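September
By Teodor Isaksson

Folding

Valentin had the deadline written on his hand again. Not the date, just the hour. Six. It was ten past three and the method section still had a hole in it where the result should be.

"Run it again," he said.

"I've run it again."

"Then run it again again."

Sigrun didn't look up. She had the laptop on her knees and her shoes off and she was scrolling through the log from run 601, the one that had worked. One towel, one go, folded in half and in half again, corners nearly square. She'd shouted so loud that the people downstairs at Sandberg's had rung up to ask was anyone hurt.

That was the trouble with 601. It was beautiful and it had happened once.

The idea was hers. Everyone else taught their arms to fold from a flat start – somebody lays the cloth out nice and neat, the arm does the easy bit, everyone claps. Sigrun wanted to start from the heap. Drop it, walk away, let the machine find an edge by itself. Dredo, they called the method, after a dog Valentin's gran had kept, who could find the corner of any blanket and pull it off you in the night. They'd meant to change the name before they sent the paper in. They hadn't.

"Folke says write it up with the one," said Valentin.

"Folke would."

"Folke's got four papers."

"Folke's got four papers with one good run in each of them."

He laughed, then stopped, because she hadn't meant it as a joke. The kettle clicked off in the next room. Neither of them went.

She'd done the sums on the back of a receipt. From a flat start it was fine, always had been. From the heap, the arm went for the highest point, got a pinch of middle, lifted, and there it was, a wet-looking ghost hanging off the gripper with all its edges underneath. Put it down. Try agian. Pinch of middle. It was like watching someone pick up a cat by the back.

"Talk me through what it picks," she said. "Out loud. Like I'm Holger."

"Holger wouldn't let me finish."

"Like I'm Holger on a good day."

So he got up and went and stood by the desk.
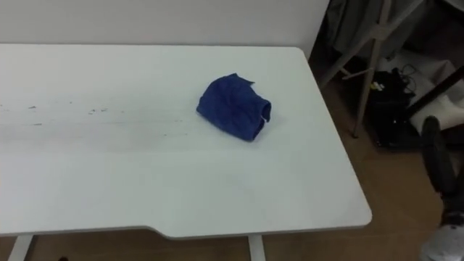 The method had two halves and Valentin had only ever trusted one of them. First half, look. Score every bit of the cloth for how much it seemed like an edge. Second half, grab whatever scored best. He trusted the grabbing. "Right," he said, "it's blue, it's a lump. There's a flap sticking up on the right, top right, pointy. It'll go for that." He bent down. "And there's a fat roll down the side which it ought to ignore, and it won't ignore it, it loves a roll. Then there's a little white thing low down. Poking out. Tag, or stitching, one or the other." He stayed bent over. "Sigrun. What does it do with white things?"

"What white things?"

"On the cloth. Little ones."

Silence, then typing, fast. Then no typing.

"It throws them out," she said. "It thinks they're table."

"The table's white."

"I know the table's white, Valentin, I bought the table."

Twenty past three. She was already in the code. He could hear her breathing through her nose, the way she did on the stairs. A stitch lived on an edge. A tag was sewn into a seam. The best clue on the whole heap, and they'd been scrubbing it off before the arm ever saw it, for months, to keep things tidy. She remembered writing the line. She remembered being pleased with it.

"And 601?" he said.

"Hang on."

She pulled up the first picture from 601. Different cloth, the old checked one from Alten, the one Holger had brought in wrapped round a cheese. No tag. Nothing white on it anywhere. The filter had found nothing to throw away.

"So it wasn't luck," said Valentin.

"It was luck. It was just luck with a reason."

"Can I write that?"

"No."

She took the line out. It was a short line. Saved, loaded, waited for the little bar to go across. Downstairs someone was dragging something heavy over a floor.

"If it works we need three," she said. "Three in a row, from the heap, I'm not sending it with less. And we say about the white thing. All of it, that it was us."

"Folke'll say leave it out."

"Folke can write his own."

"We've only got two hours and a bit."

"Then stop talkign and get back from the desk, you're in its light."

He got back. He stood against the door with his hands behind him like a boy waiting outside an office, the six on his skin gone smeary. Sigrun put her finger over the key and didn't press it.

"What?" he said.

"Nothing. Did you turn the kettle off?"

"It turns itself off."

"Right," she said, and pressed it.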